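Ticket: upload count doesn't match recorded count, Brenley batch
Status: open, waiting on me

Okay, update time! The recorder says I made 3,339 clips with the hand-held gripper, but the Plitance dashboard only shows 2,039. I logged out, cleared the cache, restarted the sync app (twice, because hope) and the number hasn't budged. Battery was at 96 percent the whole time, so I don't think it's a power thing.
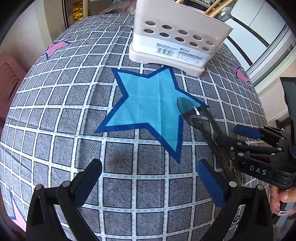

What I did notice is that every missing clip is from the bedroom set. Kitchen ones are all there — every last one! The bedroom clips have the task label "chopstick holder, bed" and I'm wondering if the comma is messing up the import. Trunditz had something like that back in June, and the fix was just renaming the task.

So I renamed 2 clips by hand, took out the comma and pushed them again. Both showed up in under a minute!! Before I do the rest, can somebody tell me if there's a bulk rename? I really don't want to click through all of those. Also — should I keep recording tonight under the new label, or hold off? Originals are still on the card and I'm not wiping anything yet.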